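**Wanted: people with two hands, to be compared with grippers that have fewer fingers**

Posted Sep 27, 2019

Nosik is comparing three grippers for shelf stocking, and we have reached the stage where the grippers need something to lose to. That would be you. We need participants for paid sessions at our Nemovholm site, where we keep a small fake store with real groceries and no checkout.

The three candidates are a two-finger parallel gripper (dull, reliable), a suction cup (excellent until it meets a curve), and a soft four-finger thing called the Busar, which Eduard Murín designed and will defend at length if you let him. All three go on the same arm with the same controller. We changed the controller halfway through the May round and had to throw out 428 trials, a subject best avoided at lunch.

**What you would do**

You take a drink bottle, put it on a shelf, take it off again, turn it so the label faces out, and repeat. Later you do the same with small packets, which everyone expects to be easier. Part of the session is done bare-handed. In the other part you steer the arm yourself with a pair of hand controllers, using each gripper in turn, and find out how much you had been taking your wrists for granted.

Our log so far holds 2659 grasps. The suction cup accounts for most of the swearing in it. What we lack is a decent range of people: left-handers, small hands, large hands, stiff hands, people who have stocked shelves for a living and have opinions about it. Experience with robots is welcome but has not, so far, made anyone better at this.

**What you get**

- 300 crowns for a short session (one gripper plus bare hands)
- 500 crowns for the long one (all three, with a break)
- coffee from a machine that has also failed several evaluations

**What we ask**

You should be 18 or older, able to stand for an hour, and comfortable lifting a full bottle to chest height many times. Glasses are fine. Long sleeves should be rolled up. If you have had a hand or shoulder injury in the past year, tell us first and we'll work out whether the short session suits you.

You are free to hold things however you like.
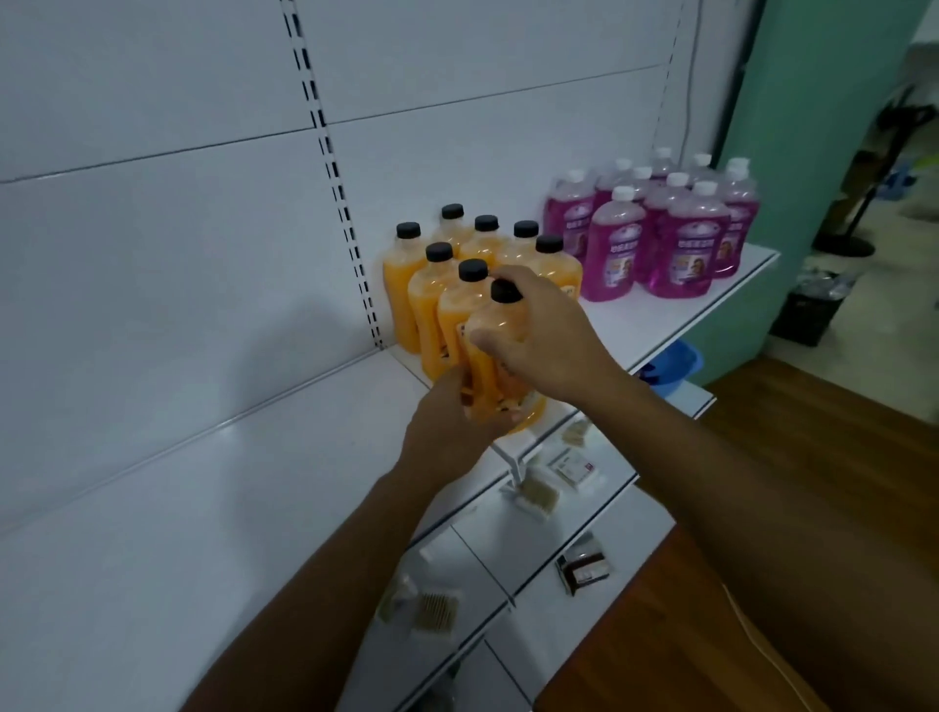 We are not grading style. Two hands, one hand, by the neck, by the base, all of it is useful, and Eduard would dearly like to see a grip he hasn't already tried to copy. Drop something and you will be asked to keep going. The grippers drop things constantly and don't even look sorry.

Sessions are recorded for the comparison. The recordings stay with Nosik and our partner lab, Tesfamariam, and you can have yours deleted by asking.

**How to sign up**

Write to Mitiku Wubshet at the Nosik front office with your preferred session length, which hand you write with, and whether mornings or afternoons are better. He answers everyone, usually within two days, in complete sentences. Please don't write to Eduard. He will send you a drawing of the Busar.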